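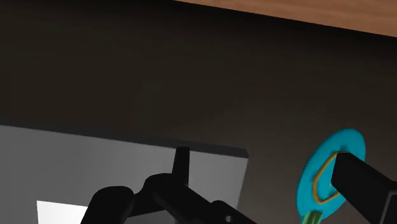 Lumbao shared booking service: progress report to the Grostorar Fund
Second reporting period, to the end of October
Prepared by Nataša Dimitrov, project lead

1. Where we are

The booking service is live in Prisov and has been taking paid journeys throughout the period. Nekport is not live. It was due to open in this period and I now expect it to open in the next one, for the reasons set out in section 4. Spending is under budget overall, mainly on account of Nekport, and over budget on payment fees.

At the close of the period 39 drivers were signed up and cleared to take bookings. All of them hold a current licence and have sent us their insurance papers. In October the service completed 707 journeys. The first full month after launch was well below that, but it included the holiday fortnight, when half the rank in Prisov is away, so I would not draw a line between the two months and call it growth.

Your grant pays for the software, the launch work in both towns and my post. It does not pay for fare discounts, and none have been offered. I mention this again as it was raised at the last call. Every journey has been charged at the driver's normal metered fare plus the booking fee, and the driver has kept the whole of the fare.

2. Competition in Prisov

One of the national apps began advertising in Prisov early in the period, with half-price first rides and a weekly bonus for drivers who stay logged in on certain evenings. We lost 6 drivers in the weeks after that. Of these, 3 have since asked to come back and have been reinstated. They told us the bonus was paid as promised but that the evenings were long and the pick-ups were further out than they had been led to expect. The others have not been in touch.

The effect on passengers is harder to see. Our evening bookings in the town centre dropped when the half-price offer was on and have partly recovered. Daytime bookings did not move. Most of those are hospital appointments, school runs under private arrangement and station pick-ups, and those customers tend to book the night before and ask for the same driver.

We are not in a position to match the discounts and I am not asking for money to do so. Two of our drivers have written to the council asking it to look into fares that are sold below cost. The project has taken no part in that. The grant terms do not allow campaigning, and I have reminded the drivers not to use the Lumbao name in letters of this sort.

What we did do was shorten the time between a job finishing and the driver being paid. It used to be a weekly run. It is now the next working day, and drivers mention it more than anything else when I ask why they have stayed.

3. The software

The driver side was rebuilt during the period. The old version logged people out when they lost signal, which in Prisov means every time they go through the underpass by the station, and a driver who was logged out went to the back of the queue. The new version holds the driver's place until the signal comes back, up to a fixed limit. Complaints about lost places have stopped, apart from one that turned out to be a dead battery.

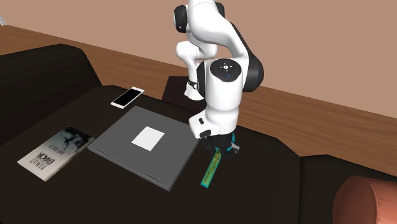

Signing up new drivers still takes longer than it should. The form asks for the licence, the insurance certificate, a vehicle test and bank details, and people rarely have all of them to hand at once. They start on one device, stop to find a paper and come back on another. We had built the form for a phone only and this was a mistake. A good many applicants do it at home in the evening with things spread out beside them, much like the smartphone and the closed laptop on the dark sofa here, and they want to open whichever one is nearer and carry on. The form now saves after each page and can be picked up again on a phone or a computer. Abandoned applications have gone down since the change, though we still have a number stuck at the vehicle test, where the garage sends a scan that our system will not read.

The passenger side has had small repairs only. The address search now knows the new housing estate to the north of Prisov. The receipt shows the booking fee on its own line, which several customers had asked for. We have not started on the feature for regular bookings. It was listed in the original plan for this period and I have moved it behind the Nekport launch, with the agreement of your programme officer.

Telephone booking remains in use and I would like to keep it. It costs more per job than the app, but a fair share of the hospital work comes in that way and I do not believe those customers would move across if we closed the line. The line is staffed from seven in the morning until six in the evening. Outside those hours callers hear a message giving the app and the number of the rank.

4. Nekport

The delay in Nekport has two causes. The first is licensing. Nekport treats a booking service as an operator in its own right and wants a registered address within the town. Prisov does not. We had read the Nekport rules as allowing an address in the neighbouring district and were told otherwise after the application had gone in. We have since taken a desk in a shared office near the harbour and sent in a fresh application. The licensing office has confirmed that the papers are complete. It has not given a date.

The second cause is the rank itself. Nekport has two groups of drivers who work from opposite ends of the front and have an understanding about who takes the ferry passengers. Our queue gives the job to the nearest free car, and neither group liked that. I have had three meetings there.
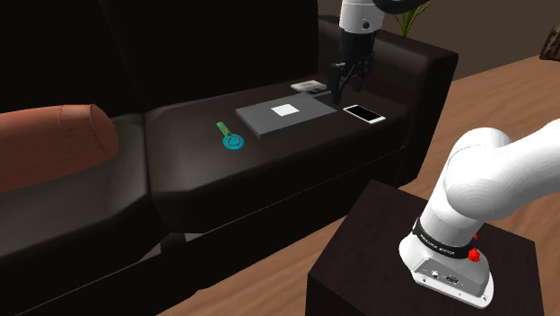

At the last of them both sides agreed to try a separate queue for ferry arrivals, with places taken in turn from each end. The software can do this without much work. What it cannot do is tell whether a car is truly waiting on the front or parked round the corner, and the drivers will have to sort that out between themselves as they do now.

I had hoped to put Nekport drivers through the sign-up process while we waited for the licence. Our insurer advised against it, on the grounds that a driver who appears on the system could be taken to be working for an unlicensed operator. We are collecting names and nothing more.

5. Money

Salaries are on budget. Software is slightly under, as the regular bookings work has not begun. The Nekport launch budget is almost untouched apart from the licence application fees, which we have now paid twice, and the deposit on the desk. I ask that the unspent part be carried over.

Payment fees are over budget. The plan assumed that a larger share of passengers would pay the driver in cash. Most pay by card, and short journeys are hit hardest by the fixed charge on each payment. Paying drivers the next working day has added to this, as there are more transfers. I have a quote from another provider with a lower fixed charge and a longer notice period, and would like to talk it through with you before signing.

Income from booking fees covers the telephone line and part of the payment costs. It does not yet cover anything else. The original forecast had it covering my post by the end of the grant. I do not think Prisov alone will reach that and would sooner say so now. With Nekport open by spring it is possible.

6. Risks

The national app may extend its offer to daytime journeys. If it does, the hospital and station work would be exposed and we would probably feel it within weeks.

The Nekport licence may be refused. I have no sign that it will be, but there is no fallback in the plan beyond returning that part of the grant.

Cover for my own post is thin. When I was off sick for a week in September, driver applications were not looked at. One of the telephone staff has since been shown how to check papers and can do the straightforward ones.

7. Next period

Open Nekport once the licence is through, beginning with ferry arrivals only. Decide on the payment provider. Fix the reading of scanned test certificates. Begin regular bookings if there is time after Nekport, starting with the hospital customers who already book the same journey each week.

I would be glad of a decision on the carry-over before the desk rental comes up for renewal. The updated budget sheet and the list of cleared drivers are attached separately.

Nataša Dimitrov
Lumbao, Prisov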